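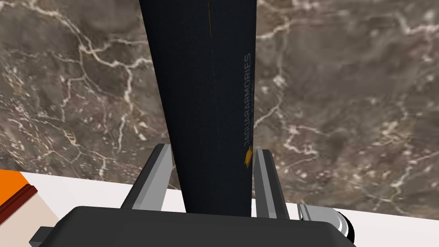 JAGUARARMORIES, in thin pale gray letters reading from bottom to top.

We are moving from Skomel to Clukmont in December, and I have decided to eat everything in the house before we go. I've moved four times as an adult and each time I paid to haul canned food across a state and then threw half of it out on the other side. On the last move I carried a jar of molasses up three flights of stairs. It was already expired when I packed it.

So this time I started early. I gave it 18 weeks, and we are now in week 11. I said I'd write about how it was going and then didn't, so this covers most of it.

The rules are simple. We can buy milk, eggs, bread, coffee, fruit and fresh vegetables. Everything else has to come from the cupboards or the freezer until it's gone. If we run out of something basic like oil or salt, we buy the smallest one Nieto carries. Nieto is the grocery store down the hill from us. It's small and not cheap, but I can walk there, and walking keeps me from buying much because I have to carry it back up.

The first thing I did was pull everything out and write it down. That took an entire afternoon and I was in a bad mood by the end of it. I found out that I own a lot of lentils. I buy lentils when I'm feeling like I should cook more, and then I don't cook them. We also had three open boxes of the same spaghetti, a bag of cornmeal I have no memory of buying, coconut milk, and more chickpeas than I would have guessed.

The list is taped inside the cupboard door. When we use something up we cross it off. My husband likes crossing things off more than he likes cooking, so he'll look for something with only a little left and build dinner around that. One night we had rice with the last of the capers and a can of corn. It was fine. I wouldn't make it for company.

Some things that have worked well:

Lentil soup, obviously. I make a big pot with whatever vegetables are going soft and we eat it for lunch. I put a spoonful of mustard in at the end, which helps a lot.

Cornmeal went into pancakes and then a pan of cornbread, and then a second pan when the first one disappeared in a day.

Chickpeas roasted with paprika until they're hard. They're good the first night and stale by the next, so only make one can at a time.

Things that haven't worked: the dried mushrooms were too old and tasted like dust. Whole wheat flour goes rancid, and you'll know when you smell it. I tried to turn the coconut milk and a can of pineapple into some kind of frozen dessert and ended up with a brick. 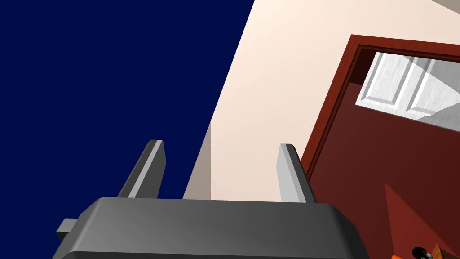

The freezer has been harder than the cupboards. Ours is a bottom drawer kind and everything gets stacked on everything else, so whatever is underneath stays there for years. I finally took it all out one evening and put it back standing up on edge, like files, with the oldest on the left. It all fit, with room left over in the middle. I thought I'd fill that with more soup, but I've kept it clear, an open space between two upright sides like the one between those gripper fingers, with a bag of peas on the left leaning in a little the way the left finger does. I can reach in and get hold of what I want now. Before, I had to unload half the drawer to find a chicken thigh.

What I found at the bottom was mostly bread ends and bags I hadn't labeled. If you take one thing from this post, label the bags. I thawed what I was sure was chili and it was stewed plums. We had eggs for dinner that night, and the plums on oatmeal for the rest of the week.

The money part is hard to measure. Our grocery spending is down, but we've gone out to eat a few more times than usual, because there are nights when neither of us can look at another lentil. I think we're ahead. I haven't sat down and worked it out and I'm probably not going to.

The real reason to do it is weight. We're using a moving company called Feltanov, and their flat rate covers up to 2,500 pounds. Past that they charge more, and the price goes up quickly. Books are already going to take up too much of it. I weighed a box of cans on the bathroom scale as a test and it was enough to convince me. I'm not spending any of the allowance on tomato paste.

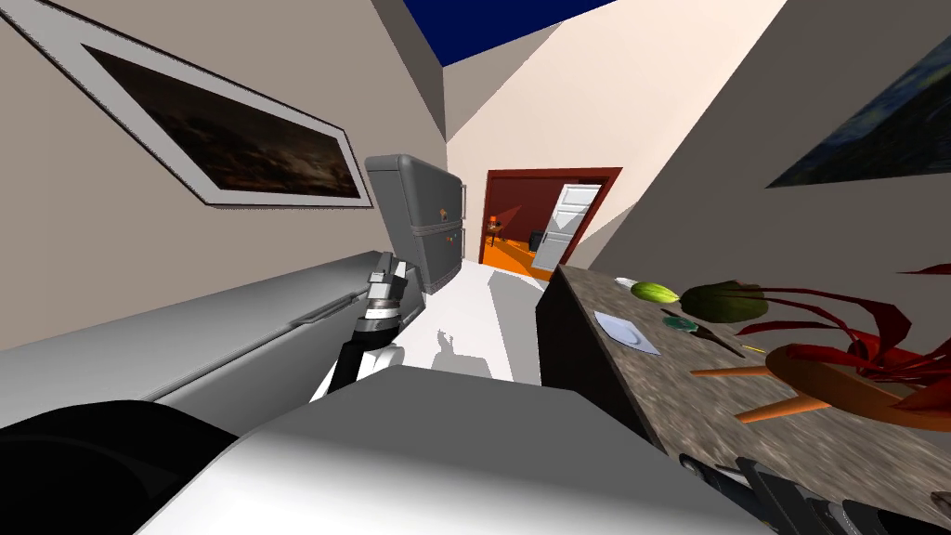

Gray refrigerator at the far end, dark painting up on the left wall.

Our friend Gunārs Kazlauskienė moved out to Clukmont a few years ago, and I asked for advice on the kitchen side of things. The answer was to stop shopping sooner than feels right and to save 2 easy dinners for the last couple of nights, when the pots are packed. I've put aside a box of macaroni and a can of soup for that. I guess I'll need to keep out one pot.

Gunārs also said to leave the spices for last and then be strict about it. I have cumin from before we were married. I've been through the rack once and got it down to 8 jars that I really use – salt and pepper don't count – and the rest went in the trash. I rinsed out the jars and I'm saving them for buttons and screws, which my husband says is just moving empty jars instead of full ones. He has a point, but they don't weigh much.

The new kitchen is smaller than this one and has less cupboard space. I've been telling myself I won't fill it up the same way. I would like to shop for a week at a time and know what I have. We'll see how long that lasts once there's a big supermarket close by.

Still on the list as of this morning: red lentils, green lentils, barley, one can of pumpkin, a bag of frozen okra, half a bottle of fish sauce, and the molasses. Yes, the same jar. It is going in the trash tonight.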